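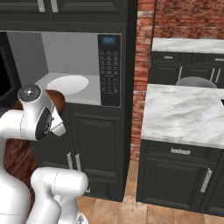 Painting kitchen cabinet doors — what to do about the old varnish?

Posted in Decorating, February

We have 1990s oak doors in the kitchen, varnished, a bit sticky near the cooker. I'd like them dark grey. Had a quote of 3898 pounds from Lagman to take them away and spray them, which is more than we can spend. If I do it myself with a brush and small roller, do I need to strip the varnish right back to the wood or will sanding do? I've got a tin of Cleso multi-surface primer left over from the skirting boards. Also, how long before the doors can go back on?

hallstairslanding

You don't need to strip them unless the varnish is flaking. Take the doors off, number them on the inside where the hinge plate goes, and wash them twice with sugar soap. The sticky patches are grease and sanding only pushes it further in, so get that off first. Rinse with clean water and leave overnight.

Then sand until the shine has gone. I use 80 grit on runs and drips only, and something much finer for the rest. Hoover, wipe down, prime. Oak can bleed tannin through a water-based primer and leave yellow-brown marks. Check whether your tin says it blocks stains. If it doesn't, do one door as a test and look at it after a couple of days. Under a dark grey you may get away with it.

Two thin top coats, light rub between them with 300 grit or near enough. Paint the panel mouldings first with a brush, then roll the flat parts. Mine went back on after four days but I was careful with them for a fortnight — the paint was dry but still soft, and one door stuck to its neighbour where I'd shut it too soon.

Forkonetti

Just buy new doors. Our fitter got us a full set for under 2000 and it saved all the mess.

wamura_dec

Agree with the first reply, except I would fill the grain on oak if you want it smooth. Fine surface filler, scraped on thin and sanded back before the primer. If you don't mind seeing the grain, leave it. Also take the handles off and decide now if you're changing them, as the old holes need filling before you paint.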